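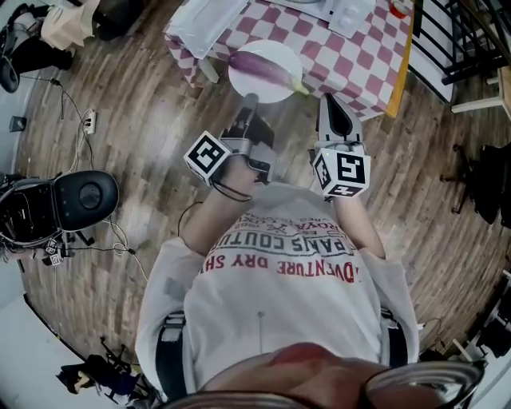
Step 4: Your first pickup with the Wavero hand grippers

Support > Wavero Kit > Getting Started > First Pickup

By Gintarė Lukoševičius, October
16 comments | 67 shares

Okay, straps on and both grippers in your hands? Great, this is the fun part!

1. Pick something long and easy to grab. I like an eggplant on a plain white plate (a zucchini works too).

2. Put the plate at the near edge of the table so you don't have to lean.

3. Look down and check your cables. I let mine hang down the front of my shirt and loop loosely by the wrist.

4. Bring both grippers up just short of the plate and hold there while you count to 20. Keep the marker cubes turned so your hands don't cover the squares.

5. Now close in from both sides, lift a little, and set it back down. Slow is fine!

Note: I wear glasses and never take them off for this. Just tighten the shoulder straps before you start, not halfway through like I did on my first try.

Caution: Watch the cables on the floor when you step back. And please don't squeeze hard, those black fingers will bruise soft food.

If a gripper stops responding, go back to Step 2 and pair it again.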